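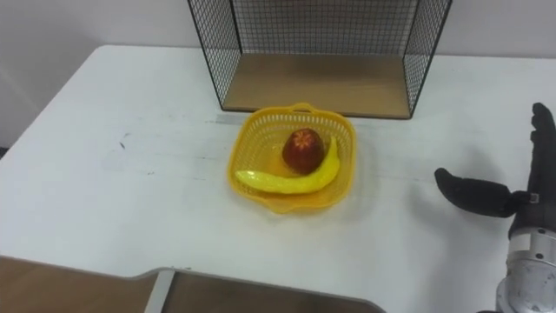 The purpose of this project was to establish how small items of food and household goods are best kept on an open work surface in shared student accommodation, and to recommend a simple arrangement that residents could maintain without supervision. The study was carried out in the ground-floor kitchen of Gumwood House, Noltville, between June and November. Early work dealt with cupboards and drawers, but the residents' replies moved our attention to the worktop and to the items left on it from day to day. Fruit was the most frequent of these. For the layout trials we used a white table, a wire-mesh rack with a light wooden base, and a yellow basket with openings in its sides and bottom, in which an artificial apple and banana stood in for the real thing. Artificial fruit allowed the same layout to be repeated over several weeks without waste.

1. Background

Gumwood House has 70 residents, who share four kitchens. Each kitchen has one long worktop and one free-standing table. The accommodation office had received complaints on two subjects: food left in carrier bags until it spoiled, and the lack of clear space for preparing meals. The two are connected. Where no fixed place is given for an item, it is put down wherever there is room, and the next person to cook has to move it.

A previous report by students on the same module had recommended closed plastic boxes with name labels. These were bought and issued. By the time our own project began, most were in use for other purposes, including the storage of cables and laundry tablets. Residents told us that they did not like opening a lid to see what they had.

2. Method

A questionnaire was sent to all residents and was followed by short interviews with those willing to take part. The questions covered what was kept on the worktop, how often it was used and where the resident would look for it first.

Three layouts were then compared. In Layout A, the basket was placed alone near the front of the table. In Layout B, it was placed inside the rack. In Layout C, the rack stood at the back of the table with the basket directly in front of it, leaving the rack free for jars, tins and packets. Each layout was kept for 17 days. The depth of clear table in front of the storage was fixed at 300 mm for Layouts B and C, this being the least that residents considered usable for a chopping board.

The rack was a Flitano model, chosen for its open front. A Degefa rack was considered and rejected on grounds of cost.

3. Findings

Layout A was the least satisfactory. The basket was pushed aside whenever the table was needed and was seldom put back in the same place. Layout B kept the table clear, but larger fruit was awkward to lift out, and residents began to leave it on top of the packets.

Layout C was preferred by the majority of those interviewed. The contents of the basket could be seen and reached at once, and the rack behind it gave the basket a position to return to. Several residents remarked on the colour, which they found easy to spot on a white surface – a point we had not thought to ask about.

Two difficulties were recorded. Long items such as bananas do not always fit within a small square basket, and a tip may project over the rim. Crumbs also collected along the front edge of the rack's wooden base, and this needed wiping by hand.

4. Recommendations

It is recommended that Layout C be adopted in all four kitchens, with one rack and one basket to each table. A slightly wider basket should be tried where bananas are bought regularly. The base panel should be added to the weekly cleaning list. The work should be carried out in 700 mm bays, so that a second rack can be added later if residents ask for it.

The labelled boxes need not be withdrawn. They remain suitable for dry goods kept in cupboards – rice and flour in particular.

5. Acknowledgements

The project group is grateful to Omolara Akande for her guidance on the questionnaire, and to the residents of Gumwood House for their patience during the trials.

Submitted November 27, 2025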